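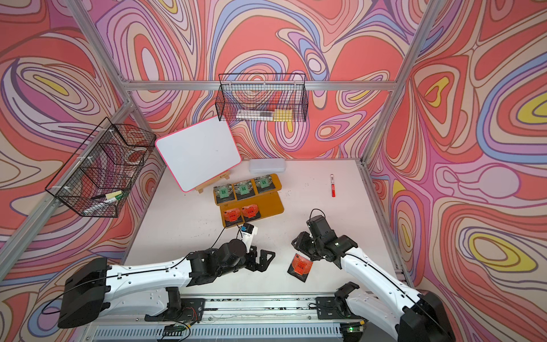 Photo: Selma Atanasov

Harvest supper moves to the Mendley building this September

Well, the sign-up sheet in the lobby filled up before the second service even let out, so I guess I'd better write this one quickly! Our harvest supper is back, and it's getting a new address. After years of squeezing elbow to elbow into the fellowship hall, we're taking the whole thing across the parking lot to the Mendley building, where we can seat 385 people and still leave room for the strollers.

Supper starts at 5:30 p.m., with doors open at 5. The menu is chicken and dumplings, green beans, cornbread and whatever pies you all bring (please bring pies). There's a meatless chili too, and I tasted a test batch last week and went back for a second bowl. Tickets are $7 for adults and kids under 10 eat free. You can pay at the church office or at the door, cash or check. Sorry, no cards this time - the reader quit on us at the spring concert and we haven't replaced it.

Everything we take in goes to the Drorstead food pantry, which has been having a hard year. Pastor Escobedo told us at the August meeting that the pantry handed out 971 boxes over the summer, a lot more than they'd planned for, and that the walk-in cooler is on its last legs. We're hoping to raise $3000 toward a new one. If you can't make it to supper but still want to give, mark your envelope "cooler" and drop it in the plate.

The youth choir will sing at 6:30, right before dessert. I sat in on their practice and they've got a version of "We Gather Together" with hand claps in it that I have been humming in the car ever since. My husband would like me to stop.

Parking will be tight. If you're able to walk a little, please use the gravel lot behind the Skoson hardware store and leave the front spaces for folks who need them. The church van will loop between the two until 8 p.m., so you won't have to carry your casserole very far.

We could still use help with setup, starting at 2 in the afternoon, and with dishes afterward. Dishes especially! Call the office or catch me after either service and I'll put you down.

Nursery care is available for ages three and under, but please reserve a spot ahead of time.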